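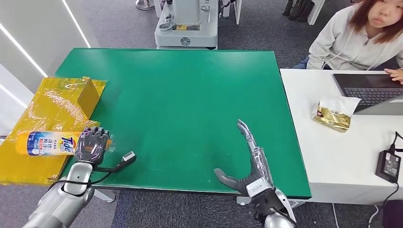 Laundry > Dosing and Measuring > Cletham Pump Cap

Cletham Pump Cap for Liquid Detergent

3 min read

We stock this because people kept asking for it. We were not in a hurry. Most laundry gadgets promise to save you money and then sit in a drawer, and the first version of the Cletham leaked badly enough that we sent the whole carton back in April.

The current one is better. It screws on in place of the original cap, and one full press gives you a measured shot of liquid. Two presses suit a normal load, according to the leaflet. We think the leaflet is generous. Start with one, see how the towels come out, and go from there. Companies that print dosing advice are rarely hurt when you use too much.

What it does well: it stops the drip down the side of the bottle, and it means you no longer have to read a faint line inside a cap with soap all over it. Kids can use it under supervision without pouring half the bottle in.

What it doesn't do: the box says "cuts detergent use dramatically." Compared with what? We asked Fang, the distributor, for the test behind that line and got a brochure. If you already measure with care, expect to save very little.

Fit is the real question. Cletham calls the thread universal. It isn't. Three adapter rings come in the box, and they cover most of the bottles we tried, but very wide necks and bottles with a built-in pour spout are hit and miss - measure the neck before you order.
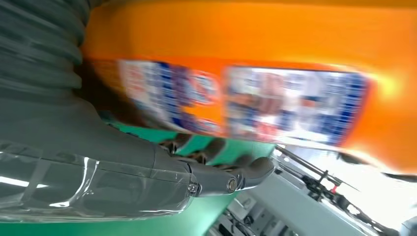 Large orange bottle with two label panels.

In the box: pump head, dip tube, three adapter rings, leaflet.
Tube: trim to length with scissors. Cut less than you think you need.
Cleaning: run warm water through it between bottles. Thick gel products clog it sooner.
Not for: bleach, powder, or anything you plan to decant into a food container.
Returns: unused only, within eight days.

Stoltico makes a cheaper pump that looks nearly the same. We had four in for testing and two stuck on the down stroke, so we passed.

Page last checked November 3, 2024

Comments

Asanka Saha
Fits my bottle with the middle ring. One press is plenty, agree with the page. The spring is louder than I'd like.

Zhiqiang Zeng
Bought it for the savings and haven't noticed any. It does keep the shelf clean, so I kept it.

Shuk-fan Tai
Does the tube reach the bottom of the really tall bottles? Mine stops short and I have to tip the last bit out anyway.

Ho-yin Yuen
@Shuk-fan Tai same here. I went back to the cap for the end of the bottle.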